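We use cookies to keep you signed in and to count page visits. Accept | Manage settings

Carka Planning Portal – User Guide for Residents and Groups

4. Making a submission on the draft Donmont town plan

Use this section once you have a Carka account (Section 2) and can find a property on the map (Section 3). It covers single submissions, joint submissions and comments pinned to the map. Developers and consultants lodging a rezoning request should go to Section 7, as the forms and fees are different.

The draft plan has 141 numbered policies and a set of zoning maps. You can comment on one policy, several policies, a parcel of land, or the plan as a whole. Submissions close at 5 pm on the last working day of May. The system clock is used, and the form locks at 5 pm even if you are part way through typing.

4.1 Before you start

Have these ready:

– the policy numbers you want to comment on, or the street address of the land
– any attachments, saved as PDF, JPG or PNG
– your postal address, even if you only want to be contacted by email
– for a group, a copy of the minutes or letter that says you can write on its behalf

Note: The printed draft at the library uses the same policy numbers as the portal. The page numbers are different. Quote the policy number.

Caution: Submissions are public records. Your name and suburb are published with your comments. Your street number, email and phone are removed before publishing, but nothing inside an attachment is removed. Take your phone number off letterheads before you upload them.
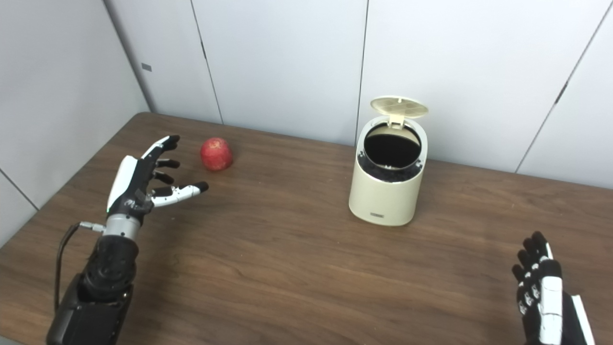
4.2 Starting a new submission

1. Sign in and choose My Work from the top menu.

2. Select New Submission, then Draft Town Plan. If you see only Permit Objection in the list, your account is still set to the old scheme. Go to Profile, tick Strategic Planning and sign in again.

3. Choose who the submission is from. The choices are Myself, My Household, and Group or Business. You can't change this later without starting over.

4. Enter a short title. Something like "Height limits on the Ferkach side of the rail line" works better than "My comments". The title appears in the public list.

5. Select Create. The portal gives you a reference starting with DTP. Write it down.

The submission is now saved as a draft. Drafts are not seen by council staff and do not count as lodged.

4.3 Commenting on a policy

1. In the draft, select Add Policy Comment.

2. Type the policy number, or scroll through the chapter list. Chapters 1 to 3 are background and have no policies in them. To comment on background text, use Add General Comment.

3. Choose Support, Support with Changes, Oppose, or Neutral.

4. Type your reasons in the box. There is a limit of 635 words for each policy. The counter under the box turns orange when you have 85 words left and red at the limit. Text pasted in past the limit is dropped without a warning, so check the end of your comment after pasting.

5. If you chose Support with Changes, a second box opens. Type the wording you would like to see in the plan. You can leave this blank, though planners find it easier to respond to a particular change.

6. Select Save and Return.

Repeat for each policy. Comments are listed in policy order, whichever order you entered them in.

Note: The portal signs you out after 20 minutes without a save. Typing in the box does not count as activity. If you have a lot to say, write it in another program and paste it across.

4.4 Commenting on a place

Map comments are for things tied to a spot: a missing footpath, a zone boundary that runs through a shed, a heritage listing on the wrong house.

1. Select Add Map Comment. The map opens at the town centre.

2. Search for the address, or drag the map. On a phone, use two fingers to drag; one finger drops a pin.

3. Turn on the layer you are commenting on. Zones is on by default. Overlays, Open Space and Future Roads are off until you tick them.

4. Choose Pin for a single spot or Shape for an area. To finish a shape, tap the first corner again.

5. Type your comment and select Save and Return.

Map comments should sit within the Donmont boundary, shown as a heavy purple line. Pins outside it are accepted by the form but are taken out at the checking stage. This catches a few people on Deligiannis Road, where the boundary follows the northern kerb and the houses opposite belong to the neighbouring shire.
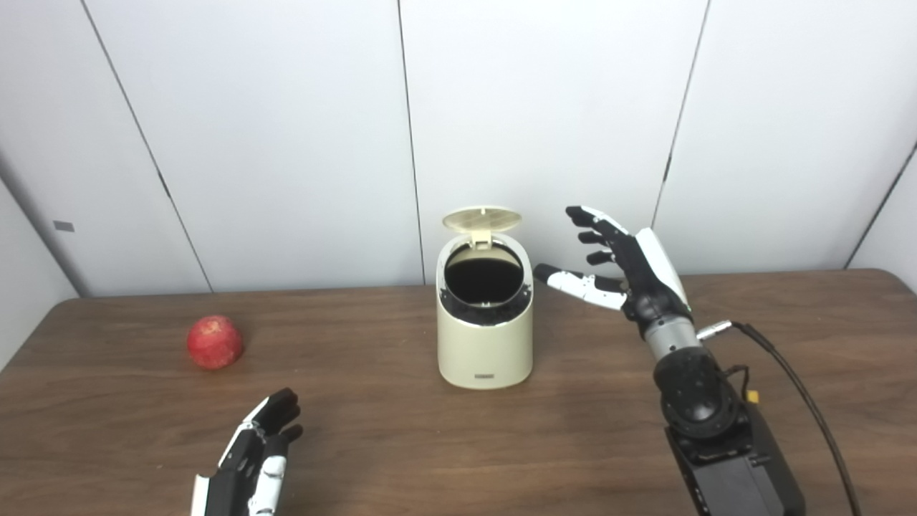 Red apple and a small lidded bin on the table.

4.5 Adding attachments

1. Select Attachments, then Browse.

2. Choose your file. Each one can be up to 20 MB, with no more than ten files in a submission.

3. Give the file a plain description, such as "Shadow sketch, winter". File names on their own are not published.

4. Tick the box to confirm that the material is yours or that you have permission to use it.

5. Wait for the green Uploaded message before leaving the page.

Scanned letters should be straight and dark enough to read. If staff can't read a page they will write to you once, and the submission goes forward without that page if there is no reply within ten working days.

Petitions can be attached as a scan. Use the petition template in Section 9. A petition is recorded as one submission with the number of signatures noted beside it. Only the head petitioner gets letters.

4.6 Joint and group submissions

A household submission can carry up to six names. A group submission has one contact person and any number of named supporters, up to 200 in the online form. Larger groups should upload a list.

1. Open the draft and select People.

2. Select Add Person and enter the name and suburb.

3. For a group, enter the group's full name as it appears on its registration. Unregistered groups can type the name they usually go by.

4. Nominate the contact person. All notices go to this person, including the hearing timetable.

5. Select Send Confirmations. Each person receives an email with a link that lasts seven days. A name without a confirmation shows in grey and is not published.

Caution: Changing the contact person after lodging has to be done in writing by the old contact. If the old contact has moved away or can't be reached, phone the planning desk.

4.7 Lodging

1. Open the draft and select Review.

2. Read through the full text. Anything marked with a red dot has to be fixed first. Yellow dots are suggestions and will not stop you.

3. Answer the hearing question. Choose Yes if you think you might want to speak to the panel. You can withdraw later, but a No can't be turned into a Yes after the closing time.

4. Select Lodge. The status changes from Draft to Lodged and a receipt is emailed to you.

5. Keep the receipt. If it has not arrived within an hour, look in your junk folder, then check the status under My Work. The status is what counts.

To change a lodged submission before the closing time, select Recall. This turns it back into a draft – remember to lodge it again.
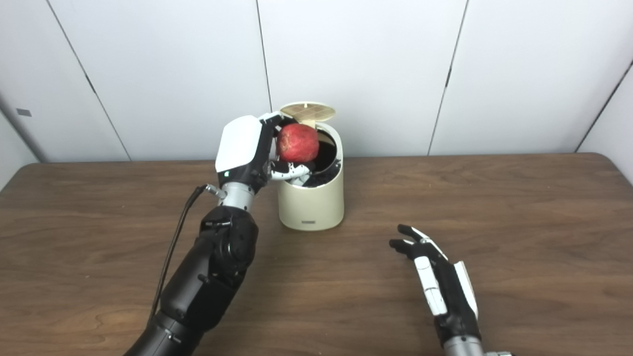 Red fruit held over the open bin.

4.8 What happens next

Lodged submissions are checked, given a theme and published in batches. Yours may take up to three weeks to show in the public list. Staff then write a report that responds to each theme, and the report goes to council with a recommendation to adopt the plan, change it, or send it to a panel.

You will be notified when the report is on the agenda. Speaking at the council meeting is a separate request, made through the meetings page by noon the day before.

4.9 Help with this section

Account and sign-in problems: Janka Hrnčiar, portal support.
Questions about policies, zones or the hearing: Grażyna Szczepańska, strategic planning.

Both can be reached through the planning desk, 8.30 am to 4.30 pm. Paper forms are kept at the front counter and are entered into the portal by staff, with the same word limits and closing time.

Go to Section 5: Following a submission through the panel stage

Filed under: Town Plan Review, Have Your Say, Portal Help
14 shares | 3 comments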